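Chapter 7
Keeping in Touch After the Appeal

By now you have planned an appeal, written it and sent it out. Chapter 6 ended with gifts coming in, and it is a lovely moment! This chapter picks up the next morning, when the list of givers is sitting on your desk and the real friendship between a charity and its supporters can begin.

We start with the Handness Meals Fund, a small charity that cooks for older people in two villages. Its first winter appeal brought in 331 gifts. The fund had one part-time office worker and no plan at all for what to say to these people. Thank-you letters went out in batches, the last of them in March, and when the next appeal came round only 95 of the same givers gave again. 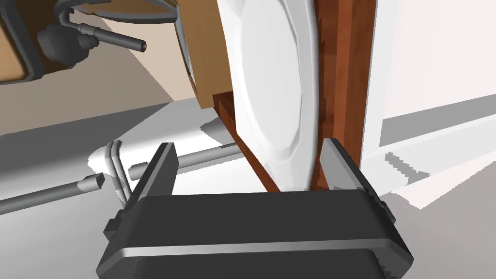 Figure 7.1 White plate and wooden dish rack

The following year the fund tried something wonderfully simple. Every giver had a short note within 24 hours, signed by hand where there was a postal address. A second note followed in spring with news of one meal, one kitchen, one street – and it asked for nothing. We shall read both notes closely in Section 7.2, and you may be surprised by how plain they are.

Three terms will come up again and again. A first-time giver has given once, in any amount. A repeat giver has given in two or more appeals. The keep rate is the share of one year's givers who give again the next year. Try working out the keep rate for Handness before you read on.

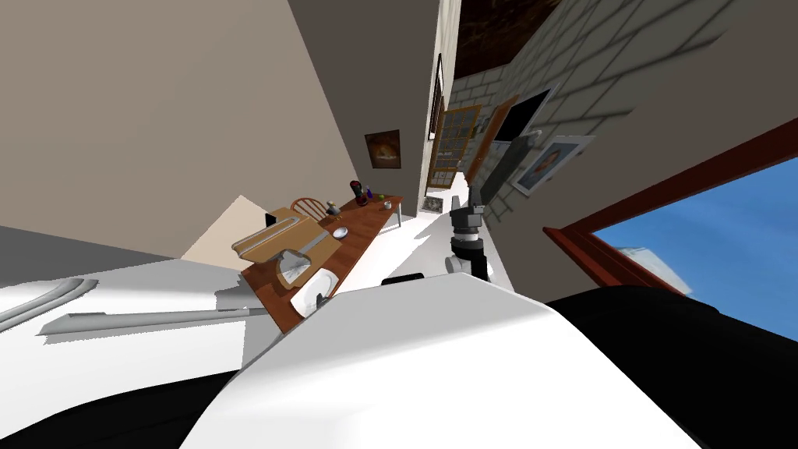
Figure 7.2 A long brown wooden table

Size matters less than you might think. The Jullotby Music Trust writes to 500 households and sorts its letters by how people first heard of it. Midstead Riverside Group has a far shorter list and rings everyone. Both methods work well in the right hands, and Section 7.4 sets them side by side so that you can borrow from each.
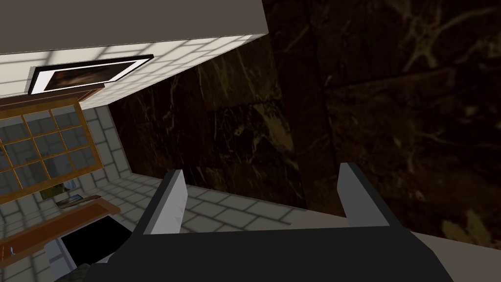
Figure 7.3 Corner of a room

Before you start, find a thank-you letter that you or someone at home has been sent. Any charity will do. Read it aloud, underline the sentence you like best, and keep it handy, as you will be rewriting it in Exercise 7.1. It's great fun, and most people find they have strong views by the second line!

Related chapters
Chapter 4: Who Gives, and Why
Chapter 6: Writing the Appeal
Chapter 8: Gifts in Wills
Case study: The Lu Valley Library Appeal
Word list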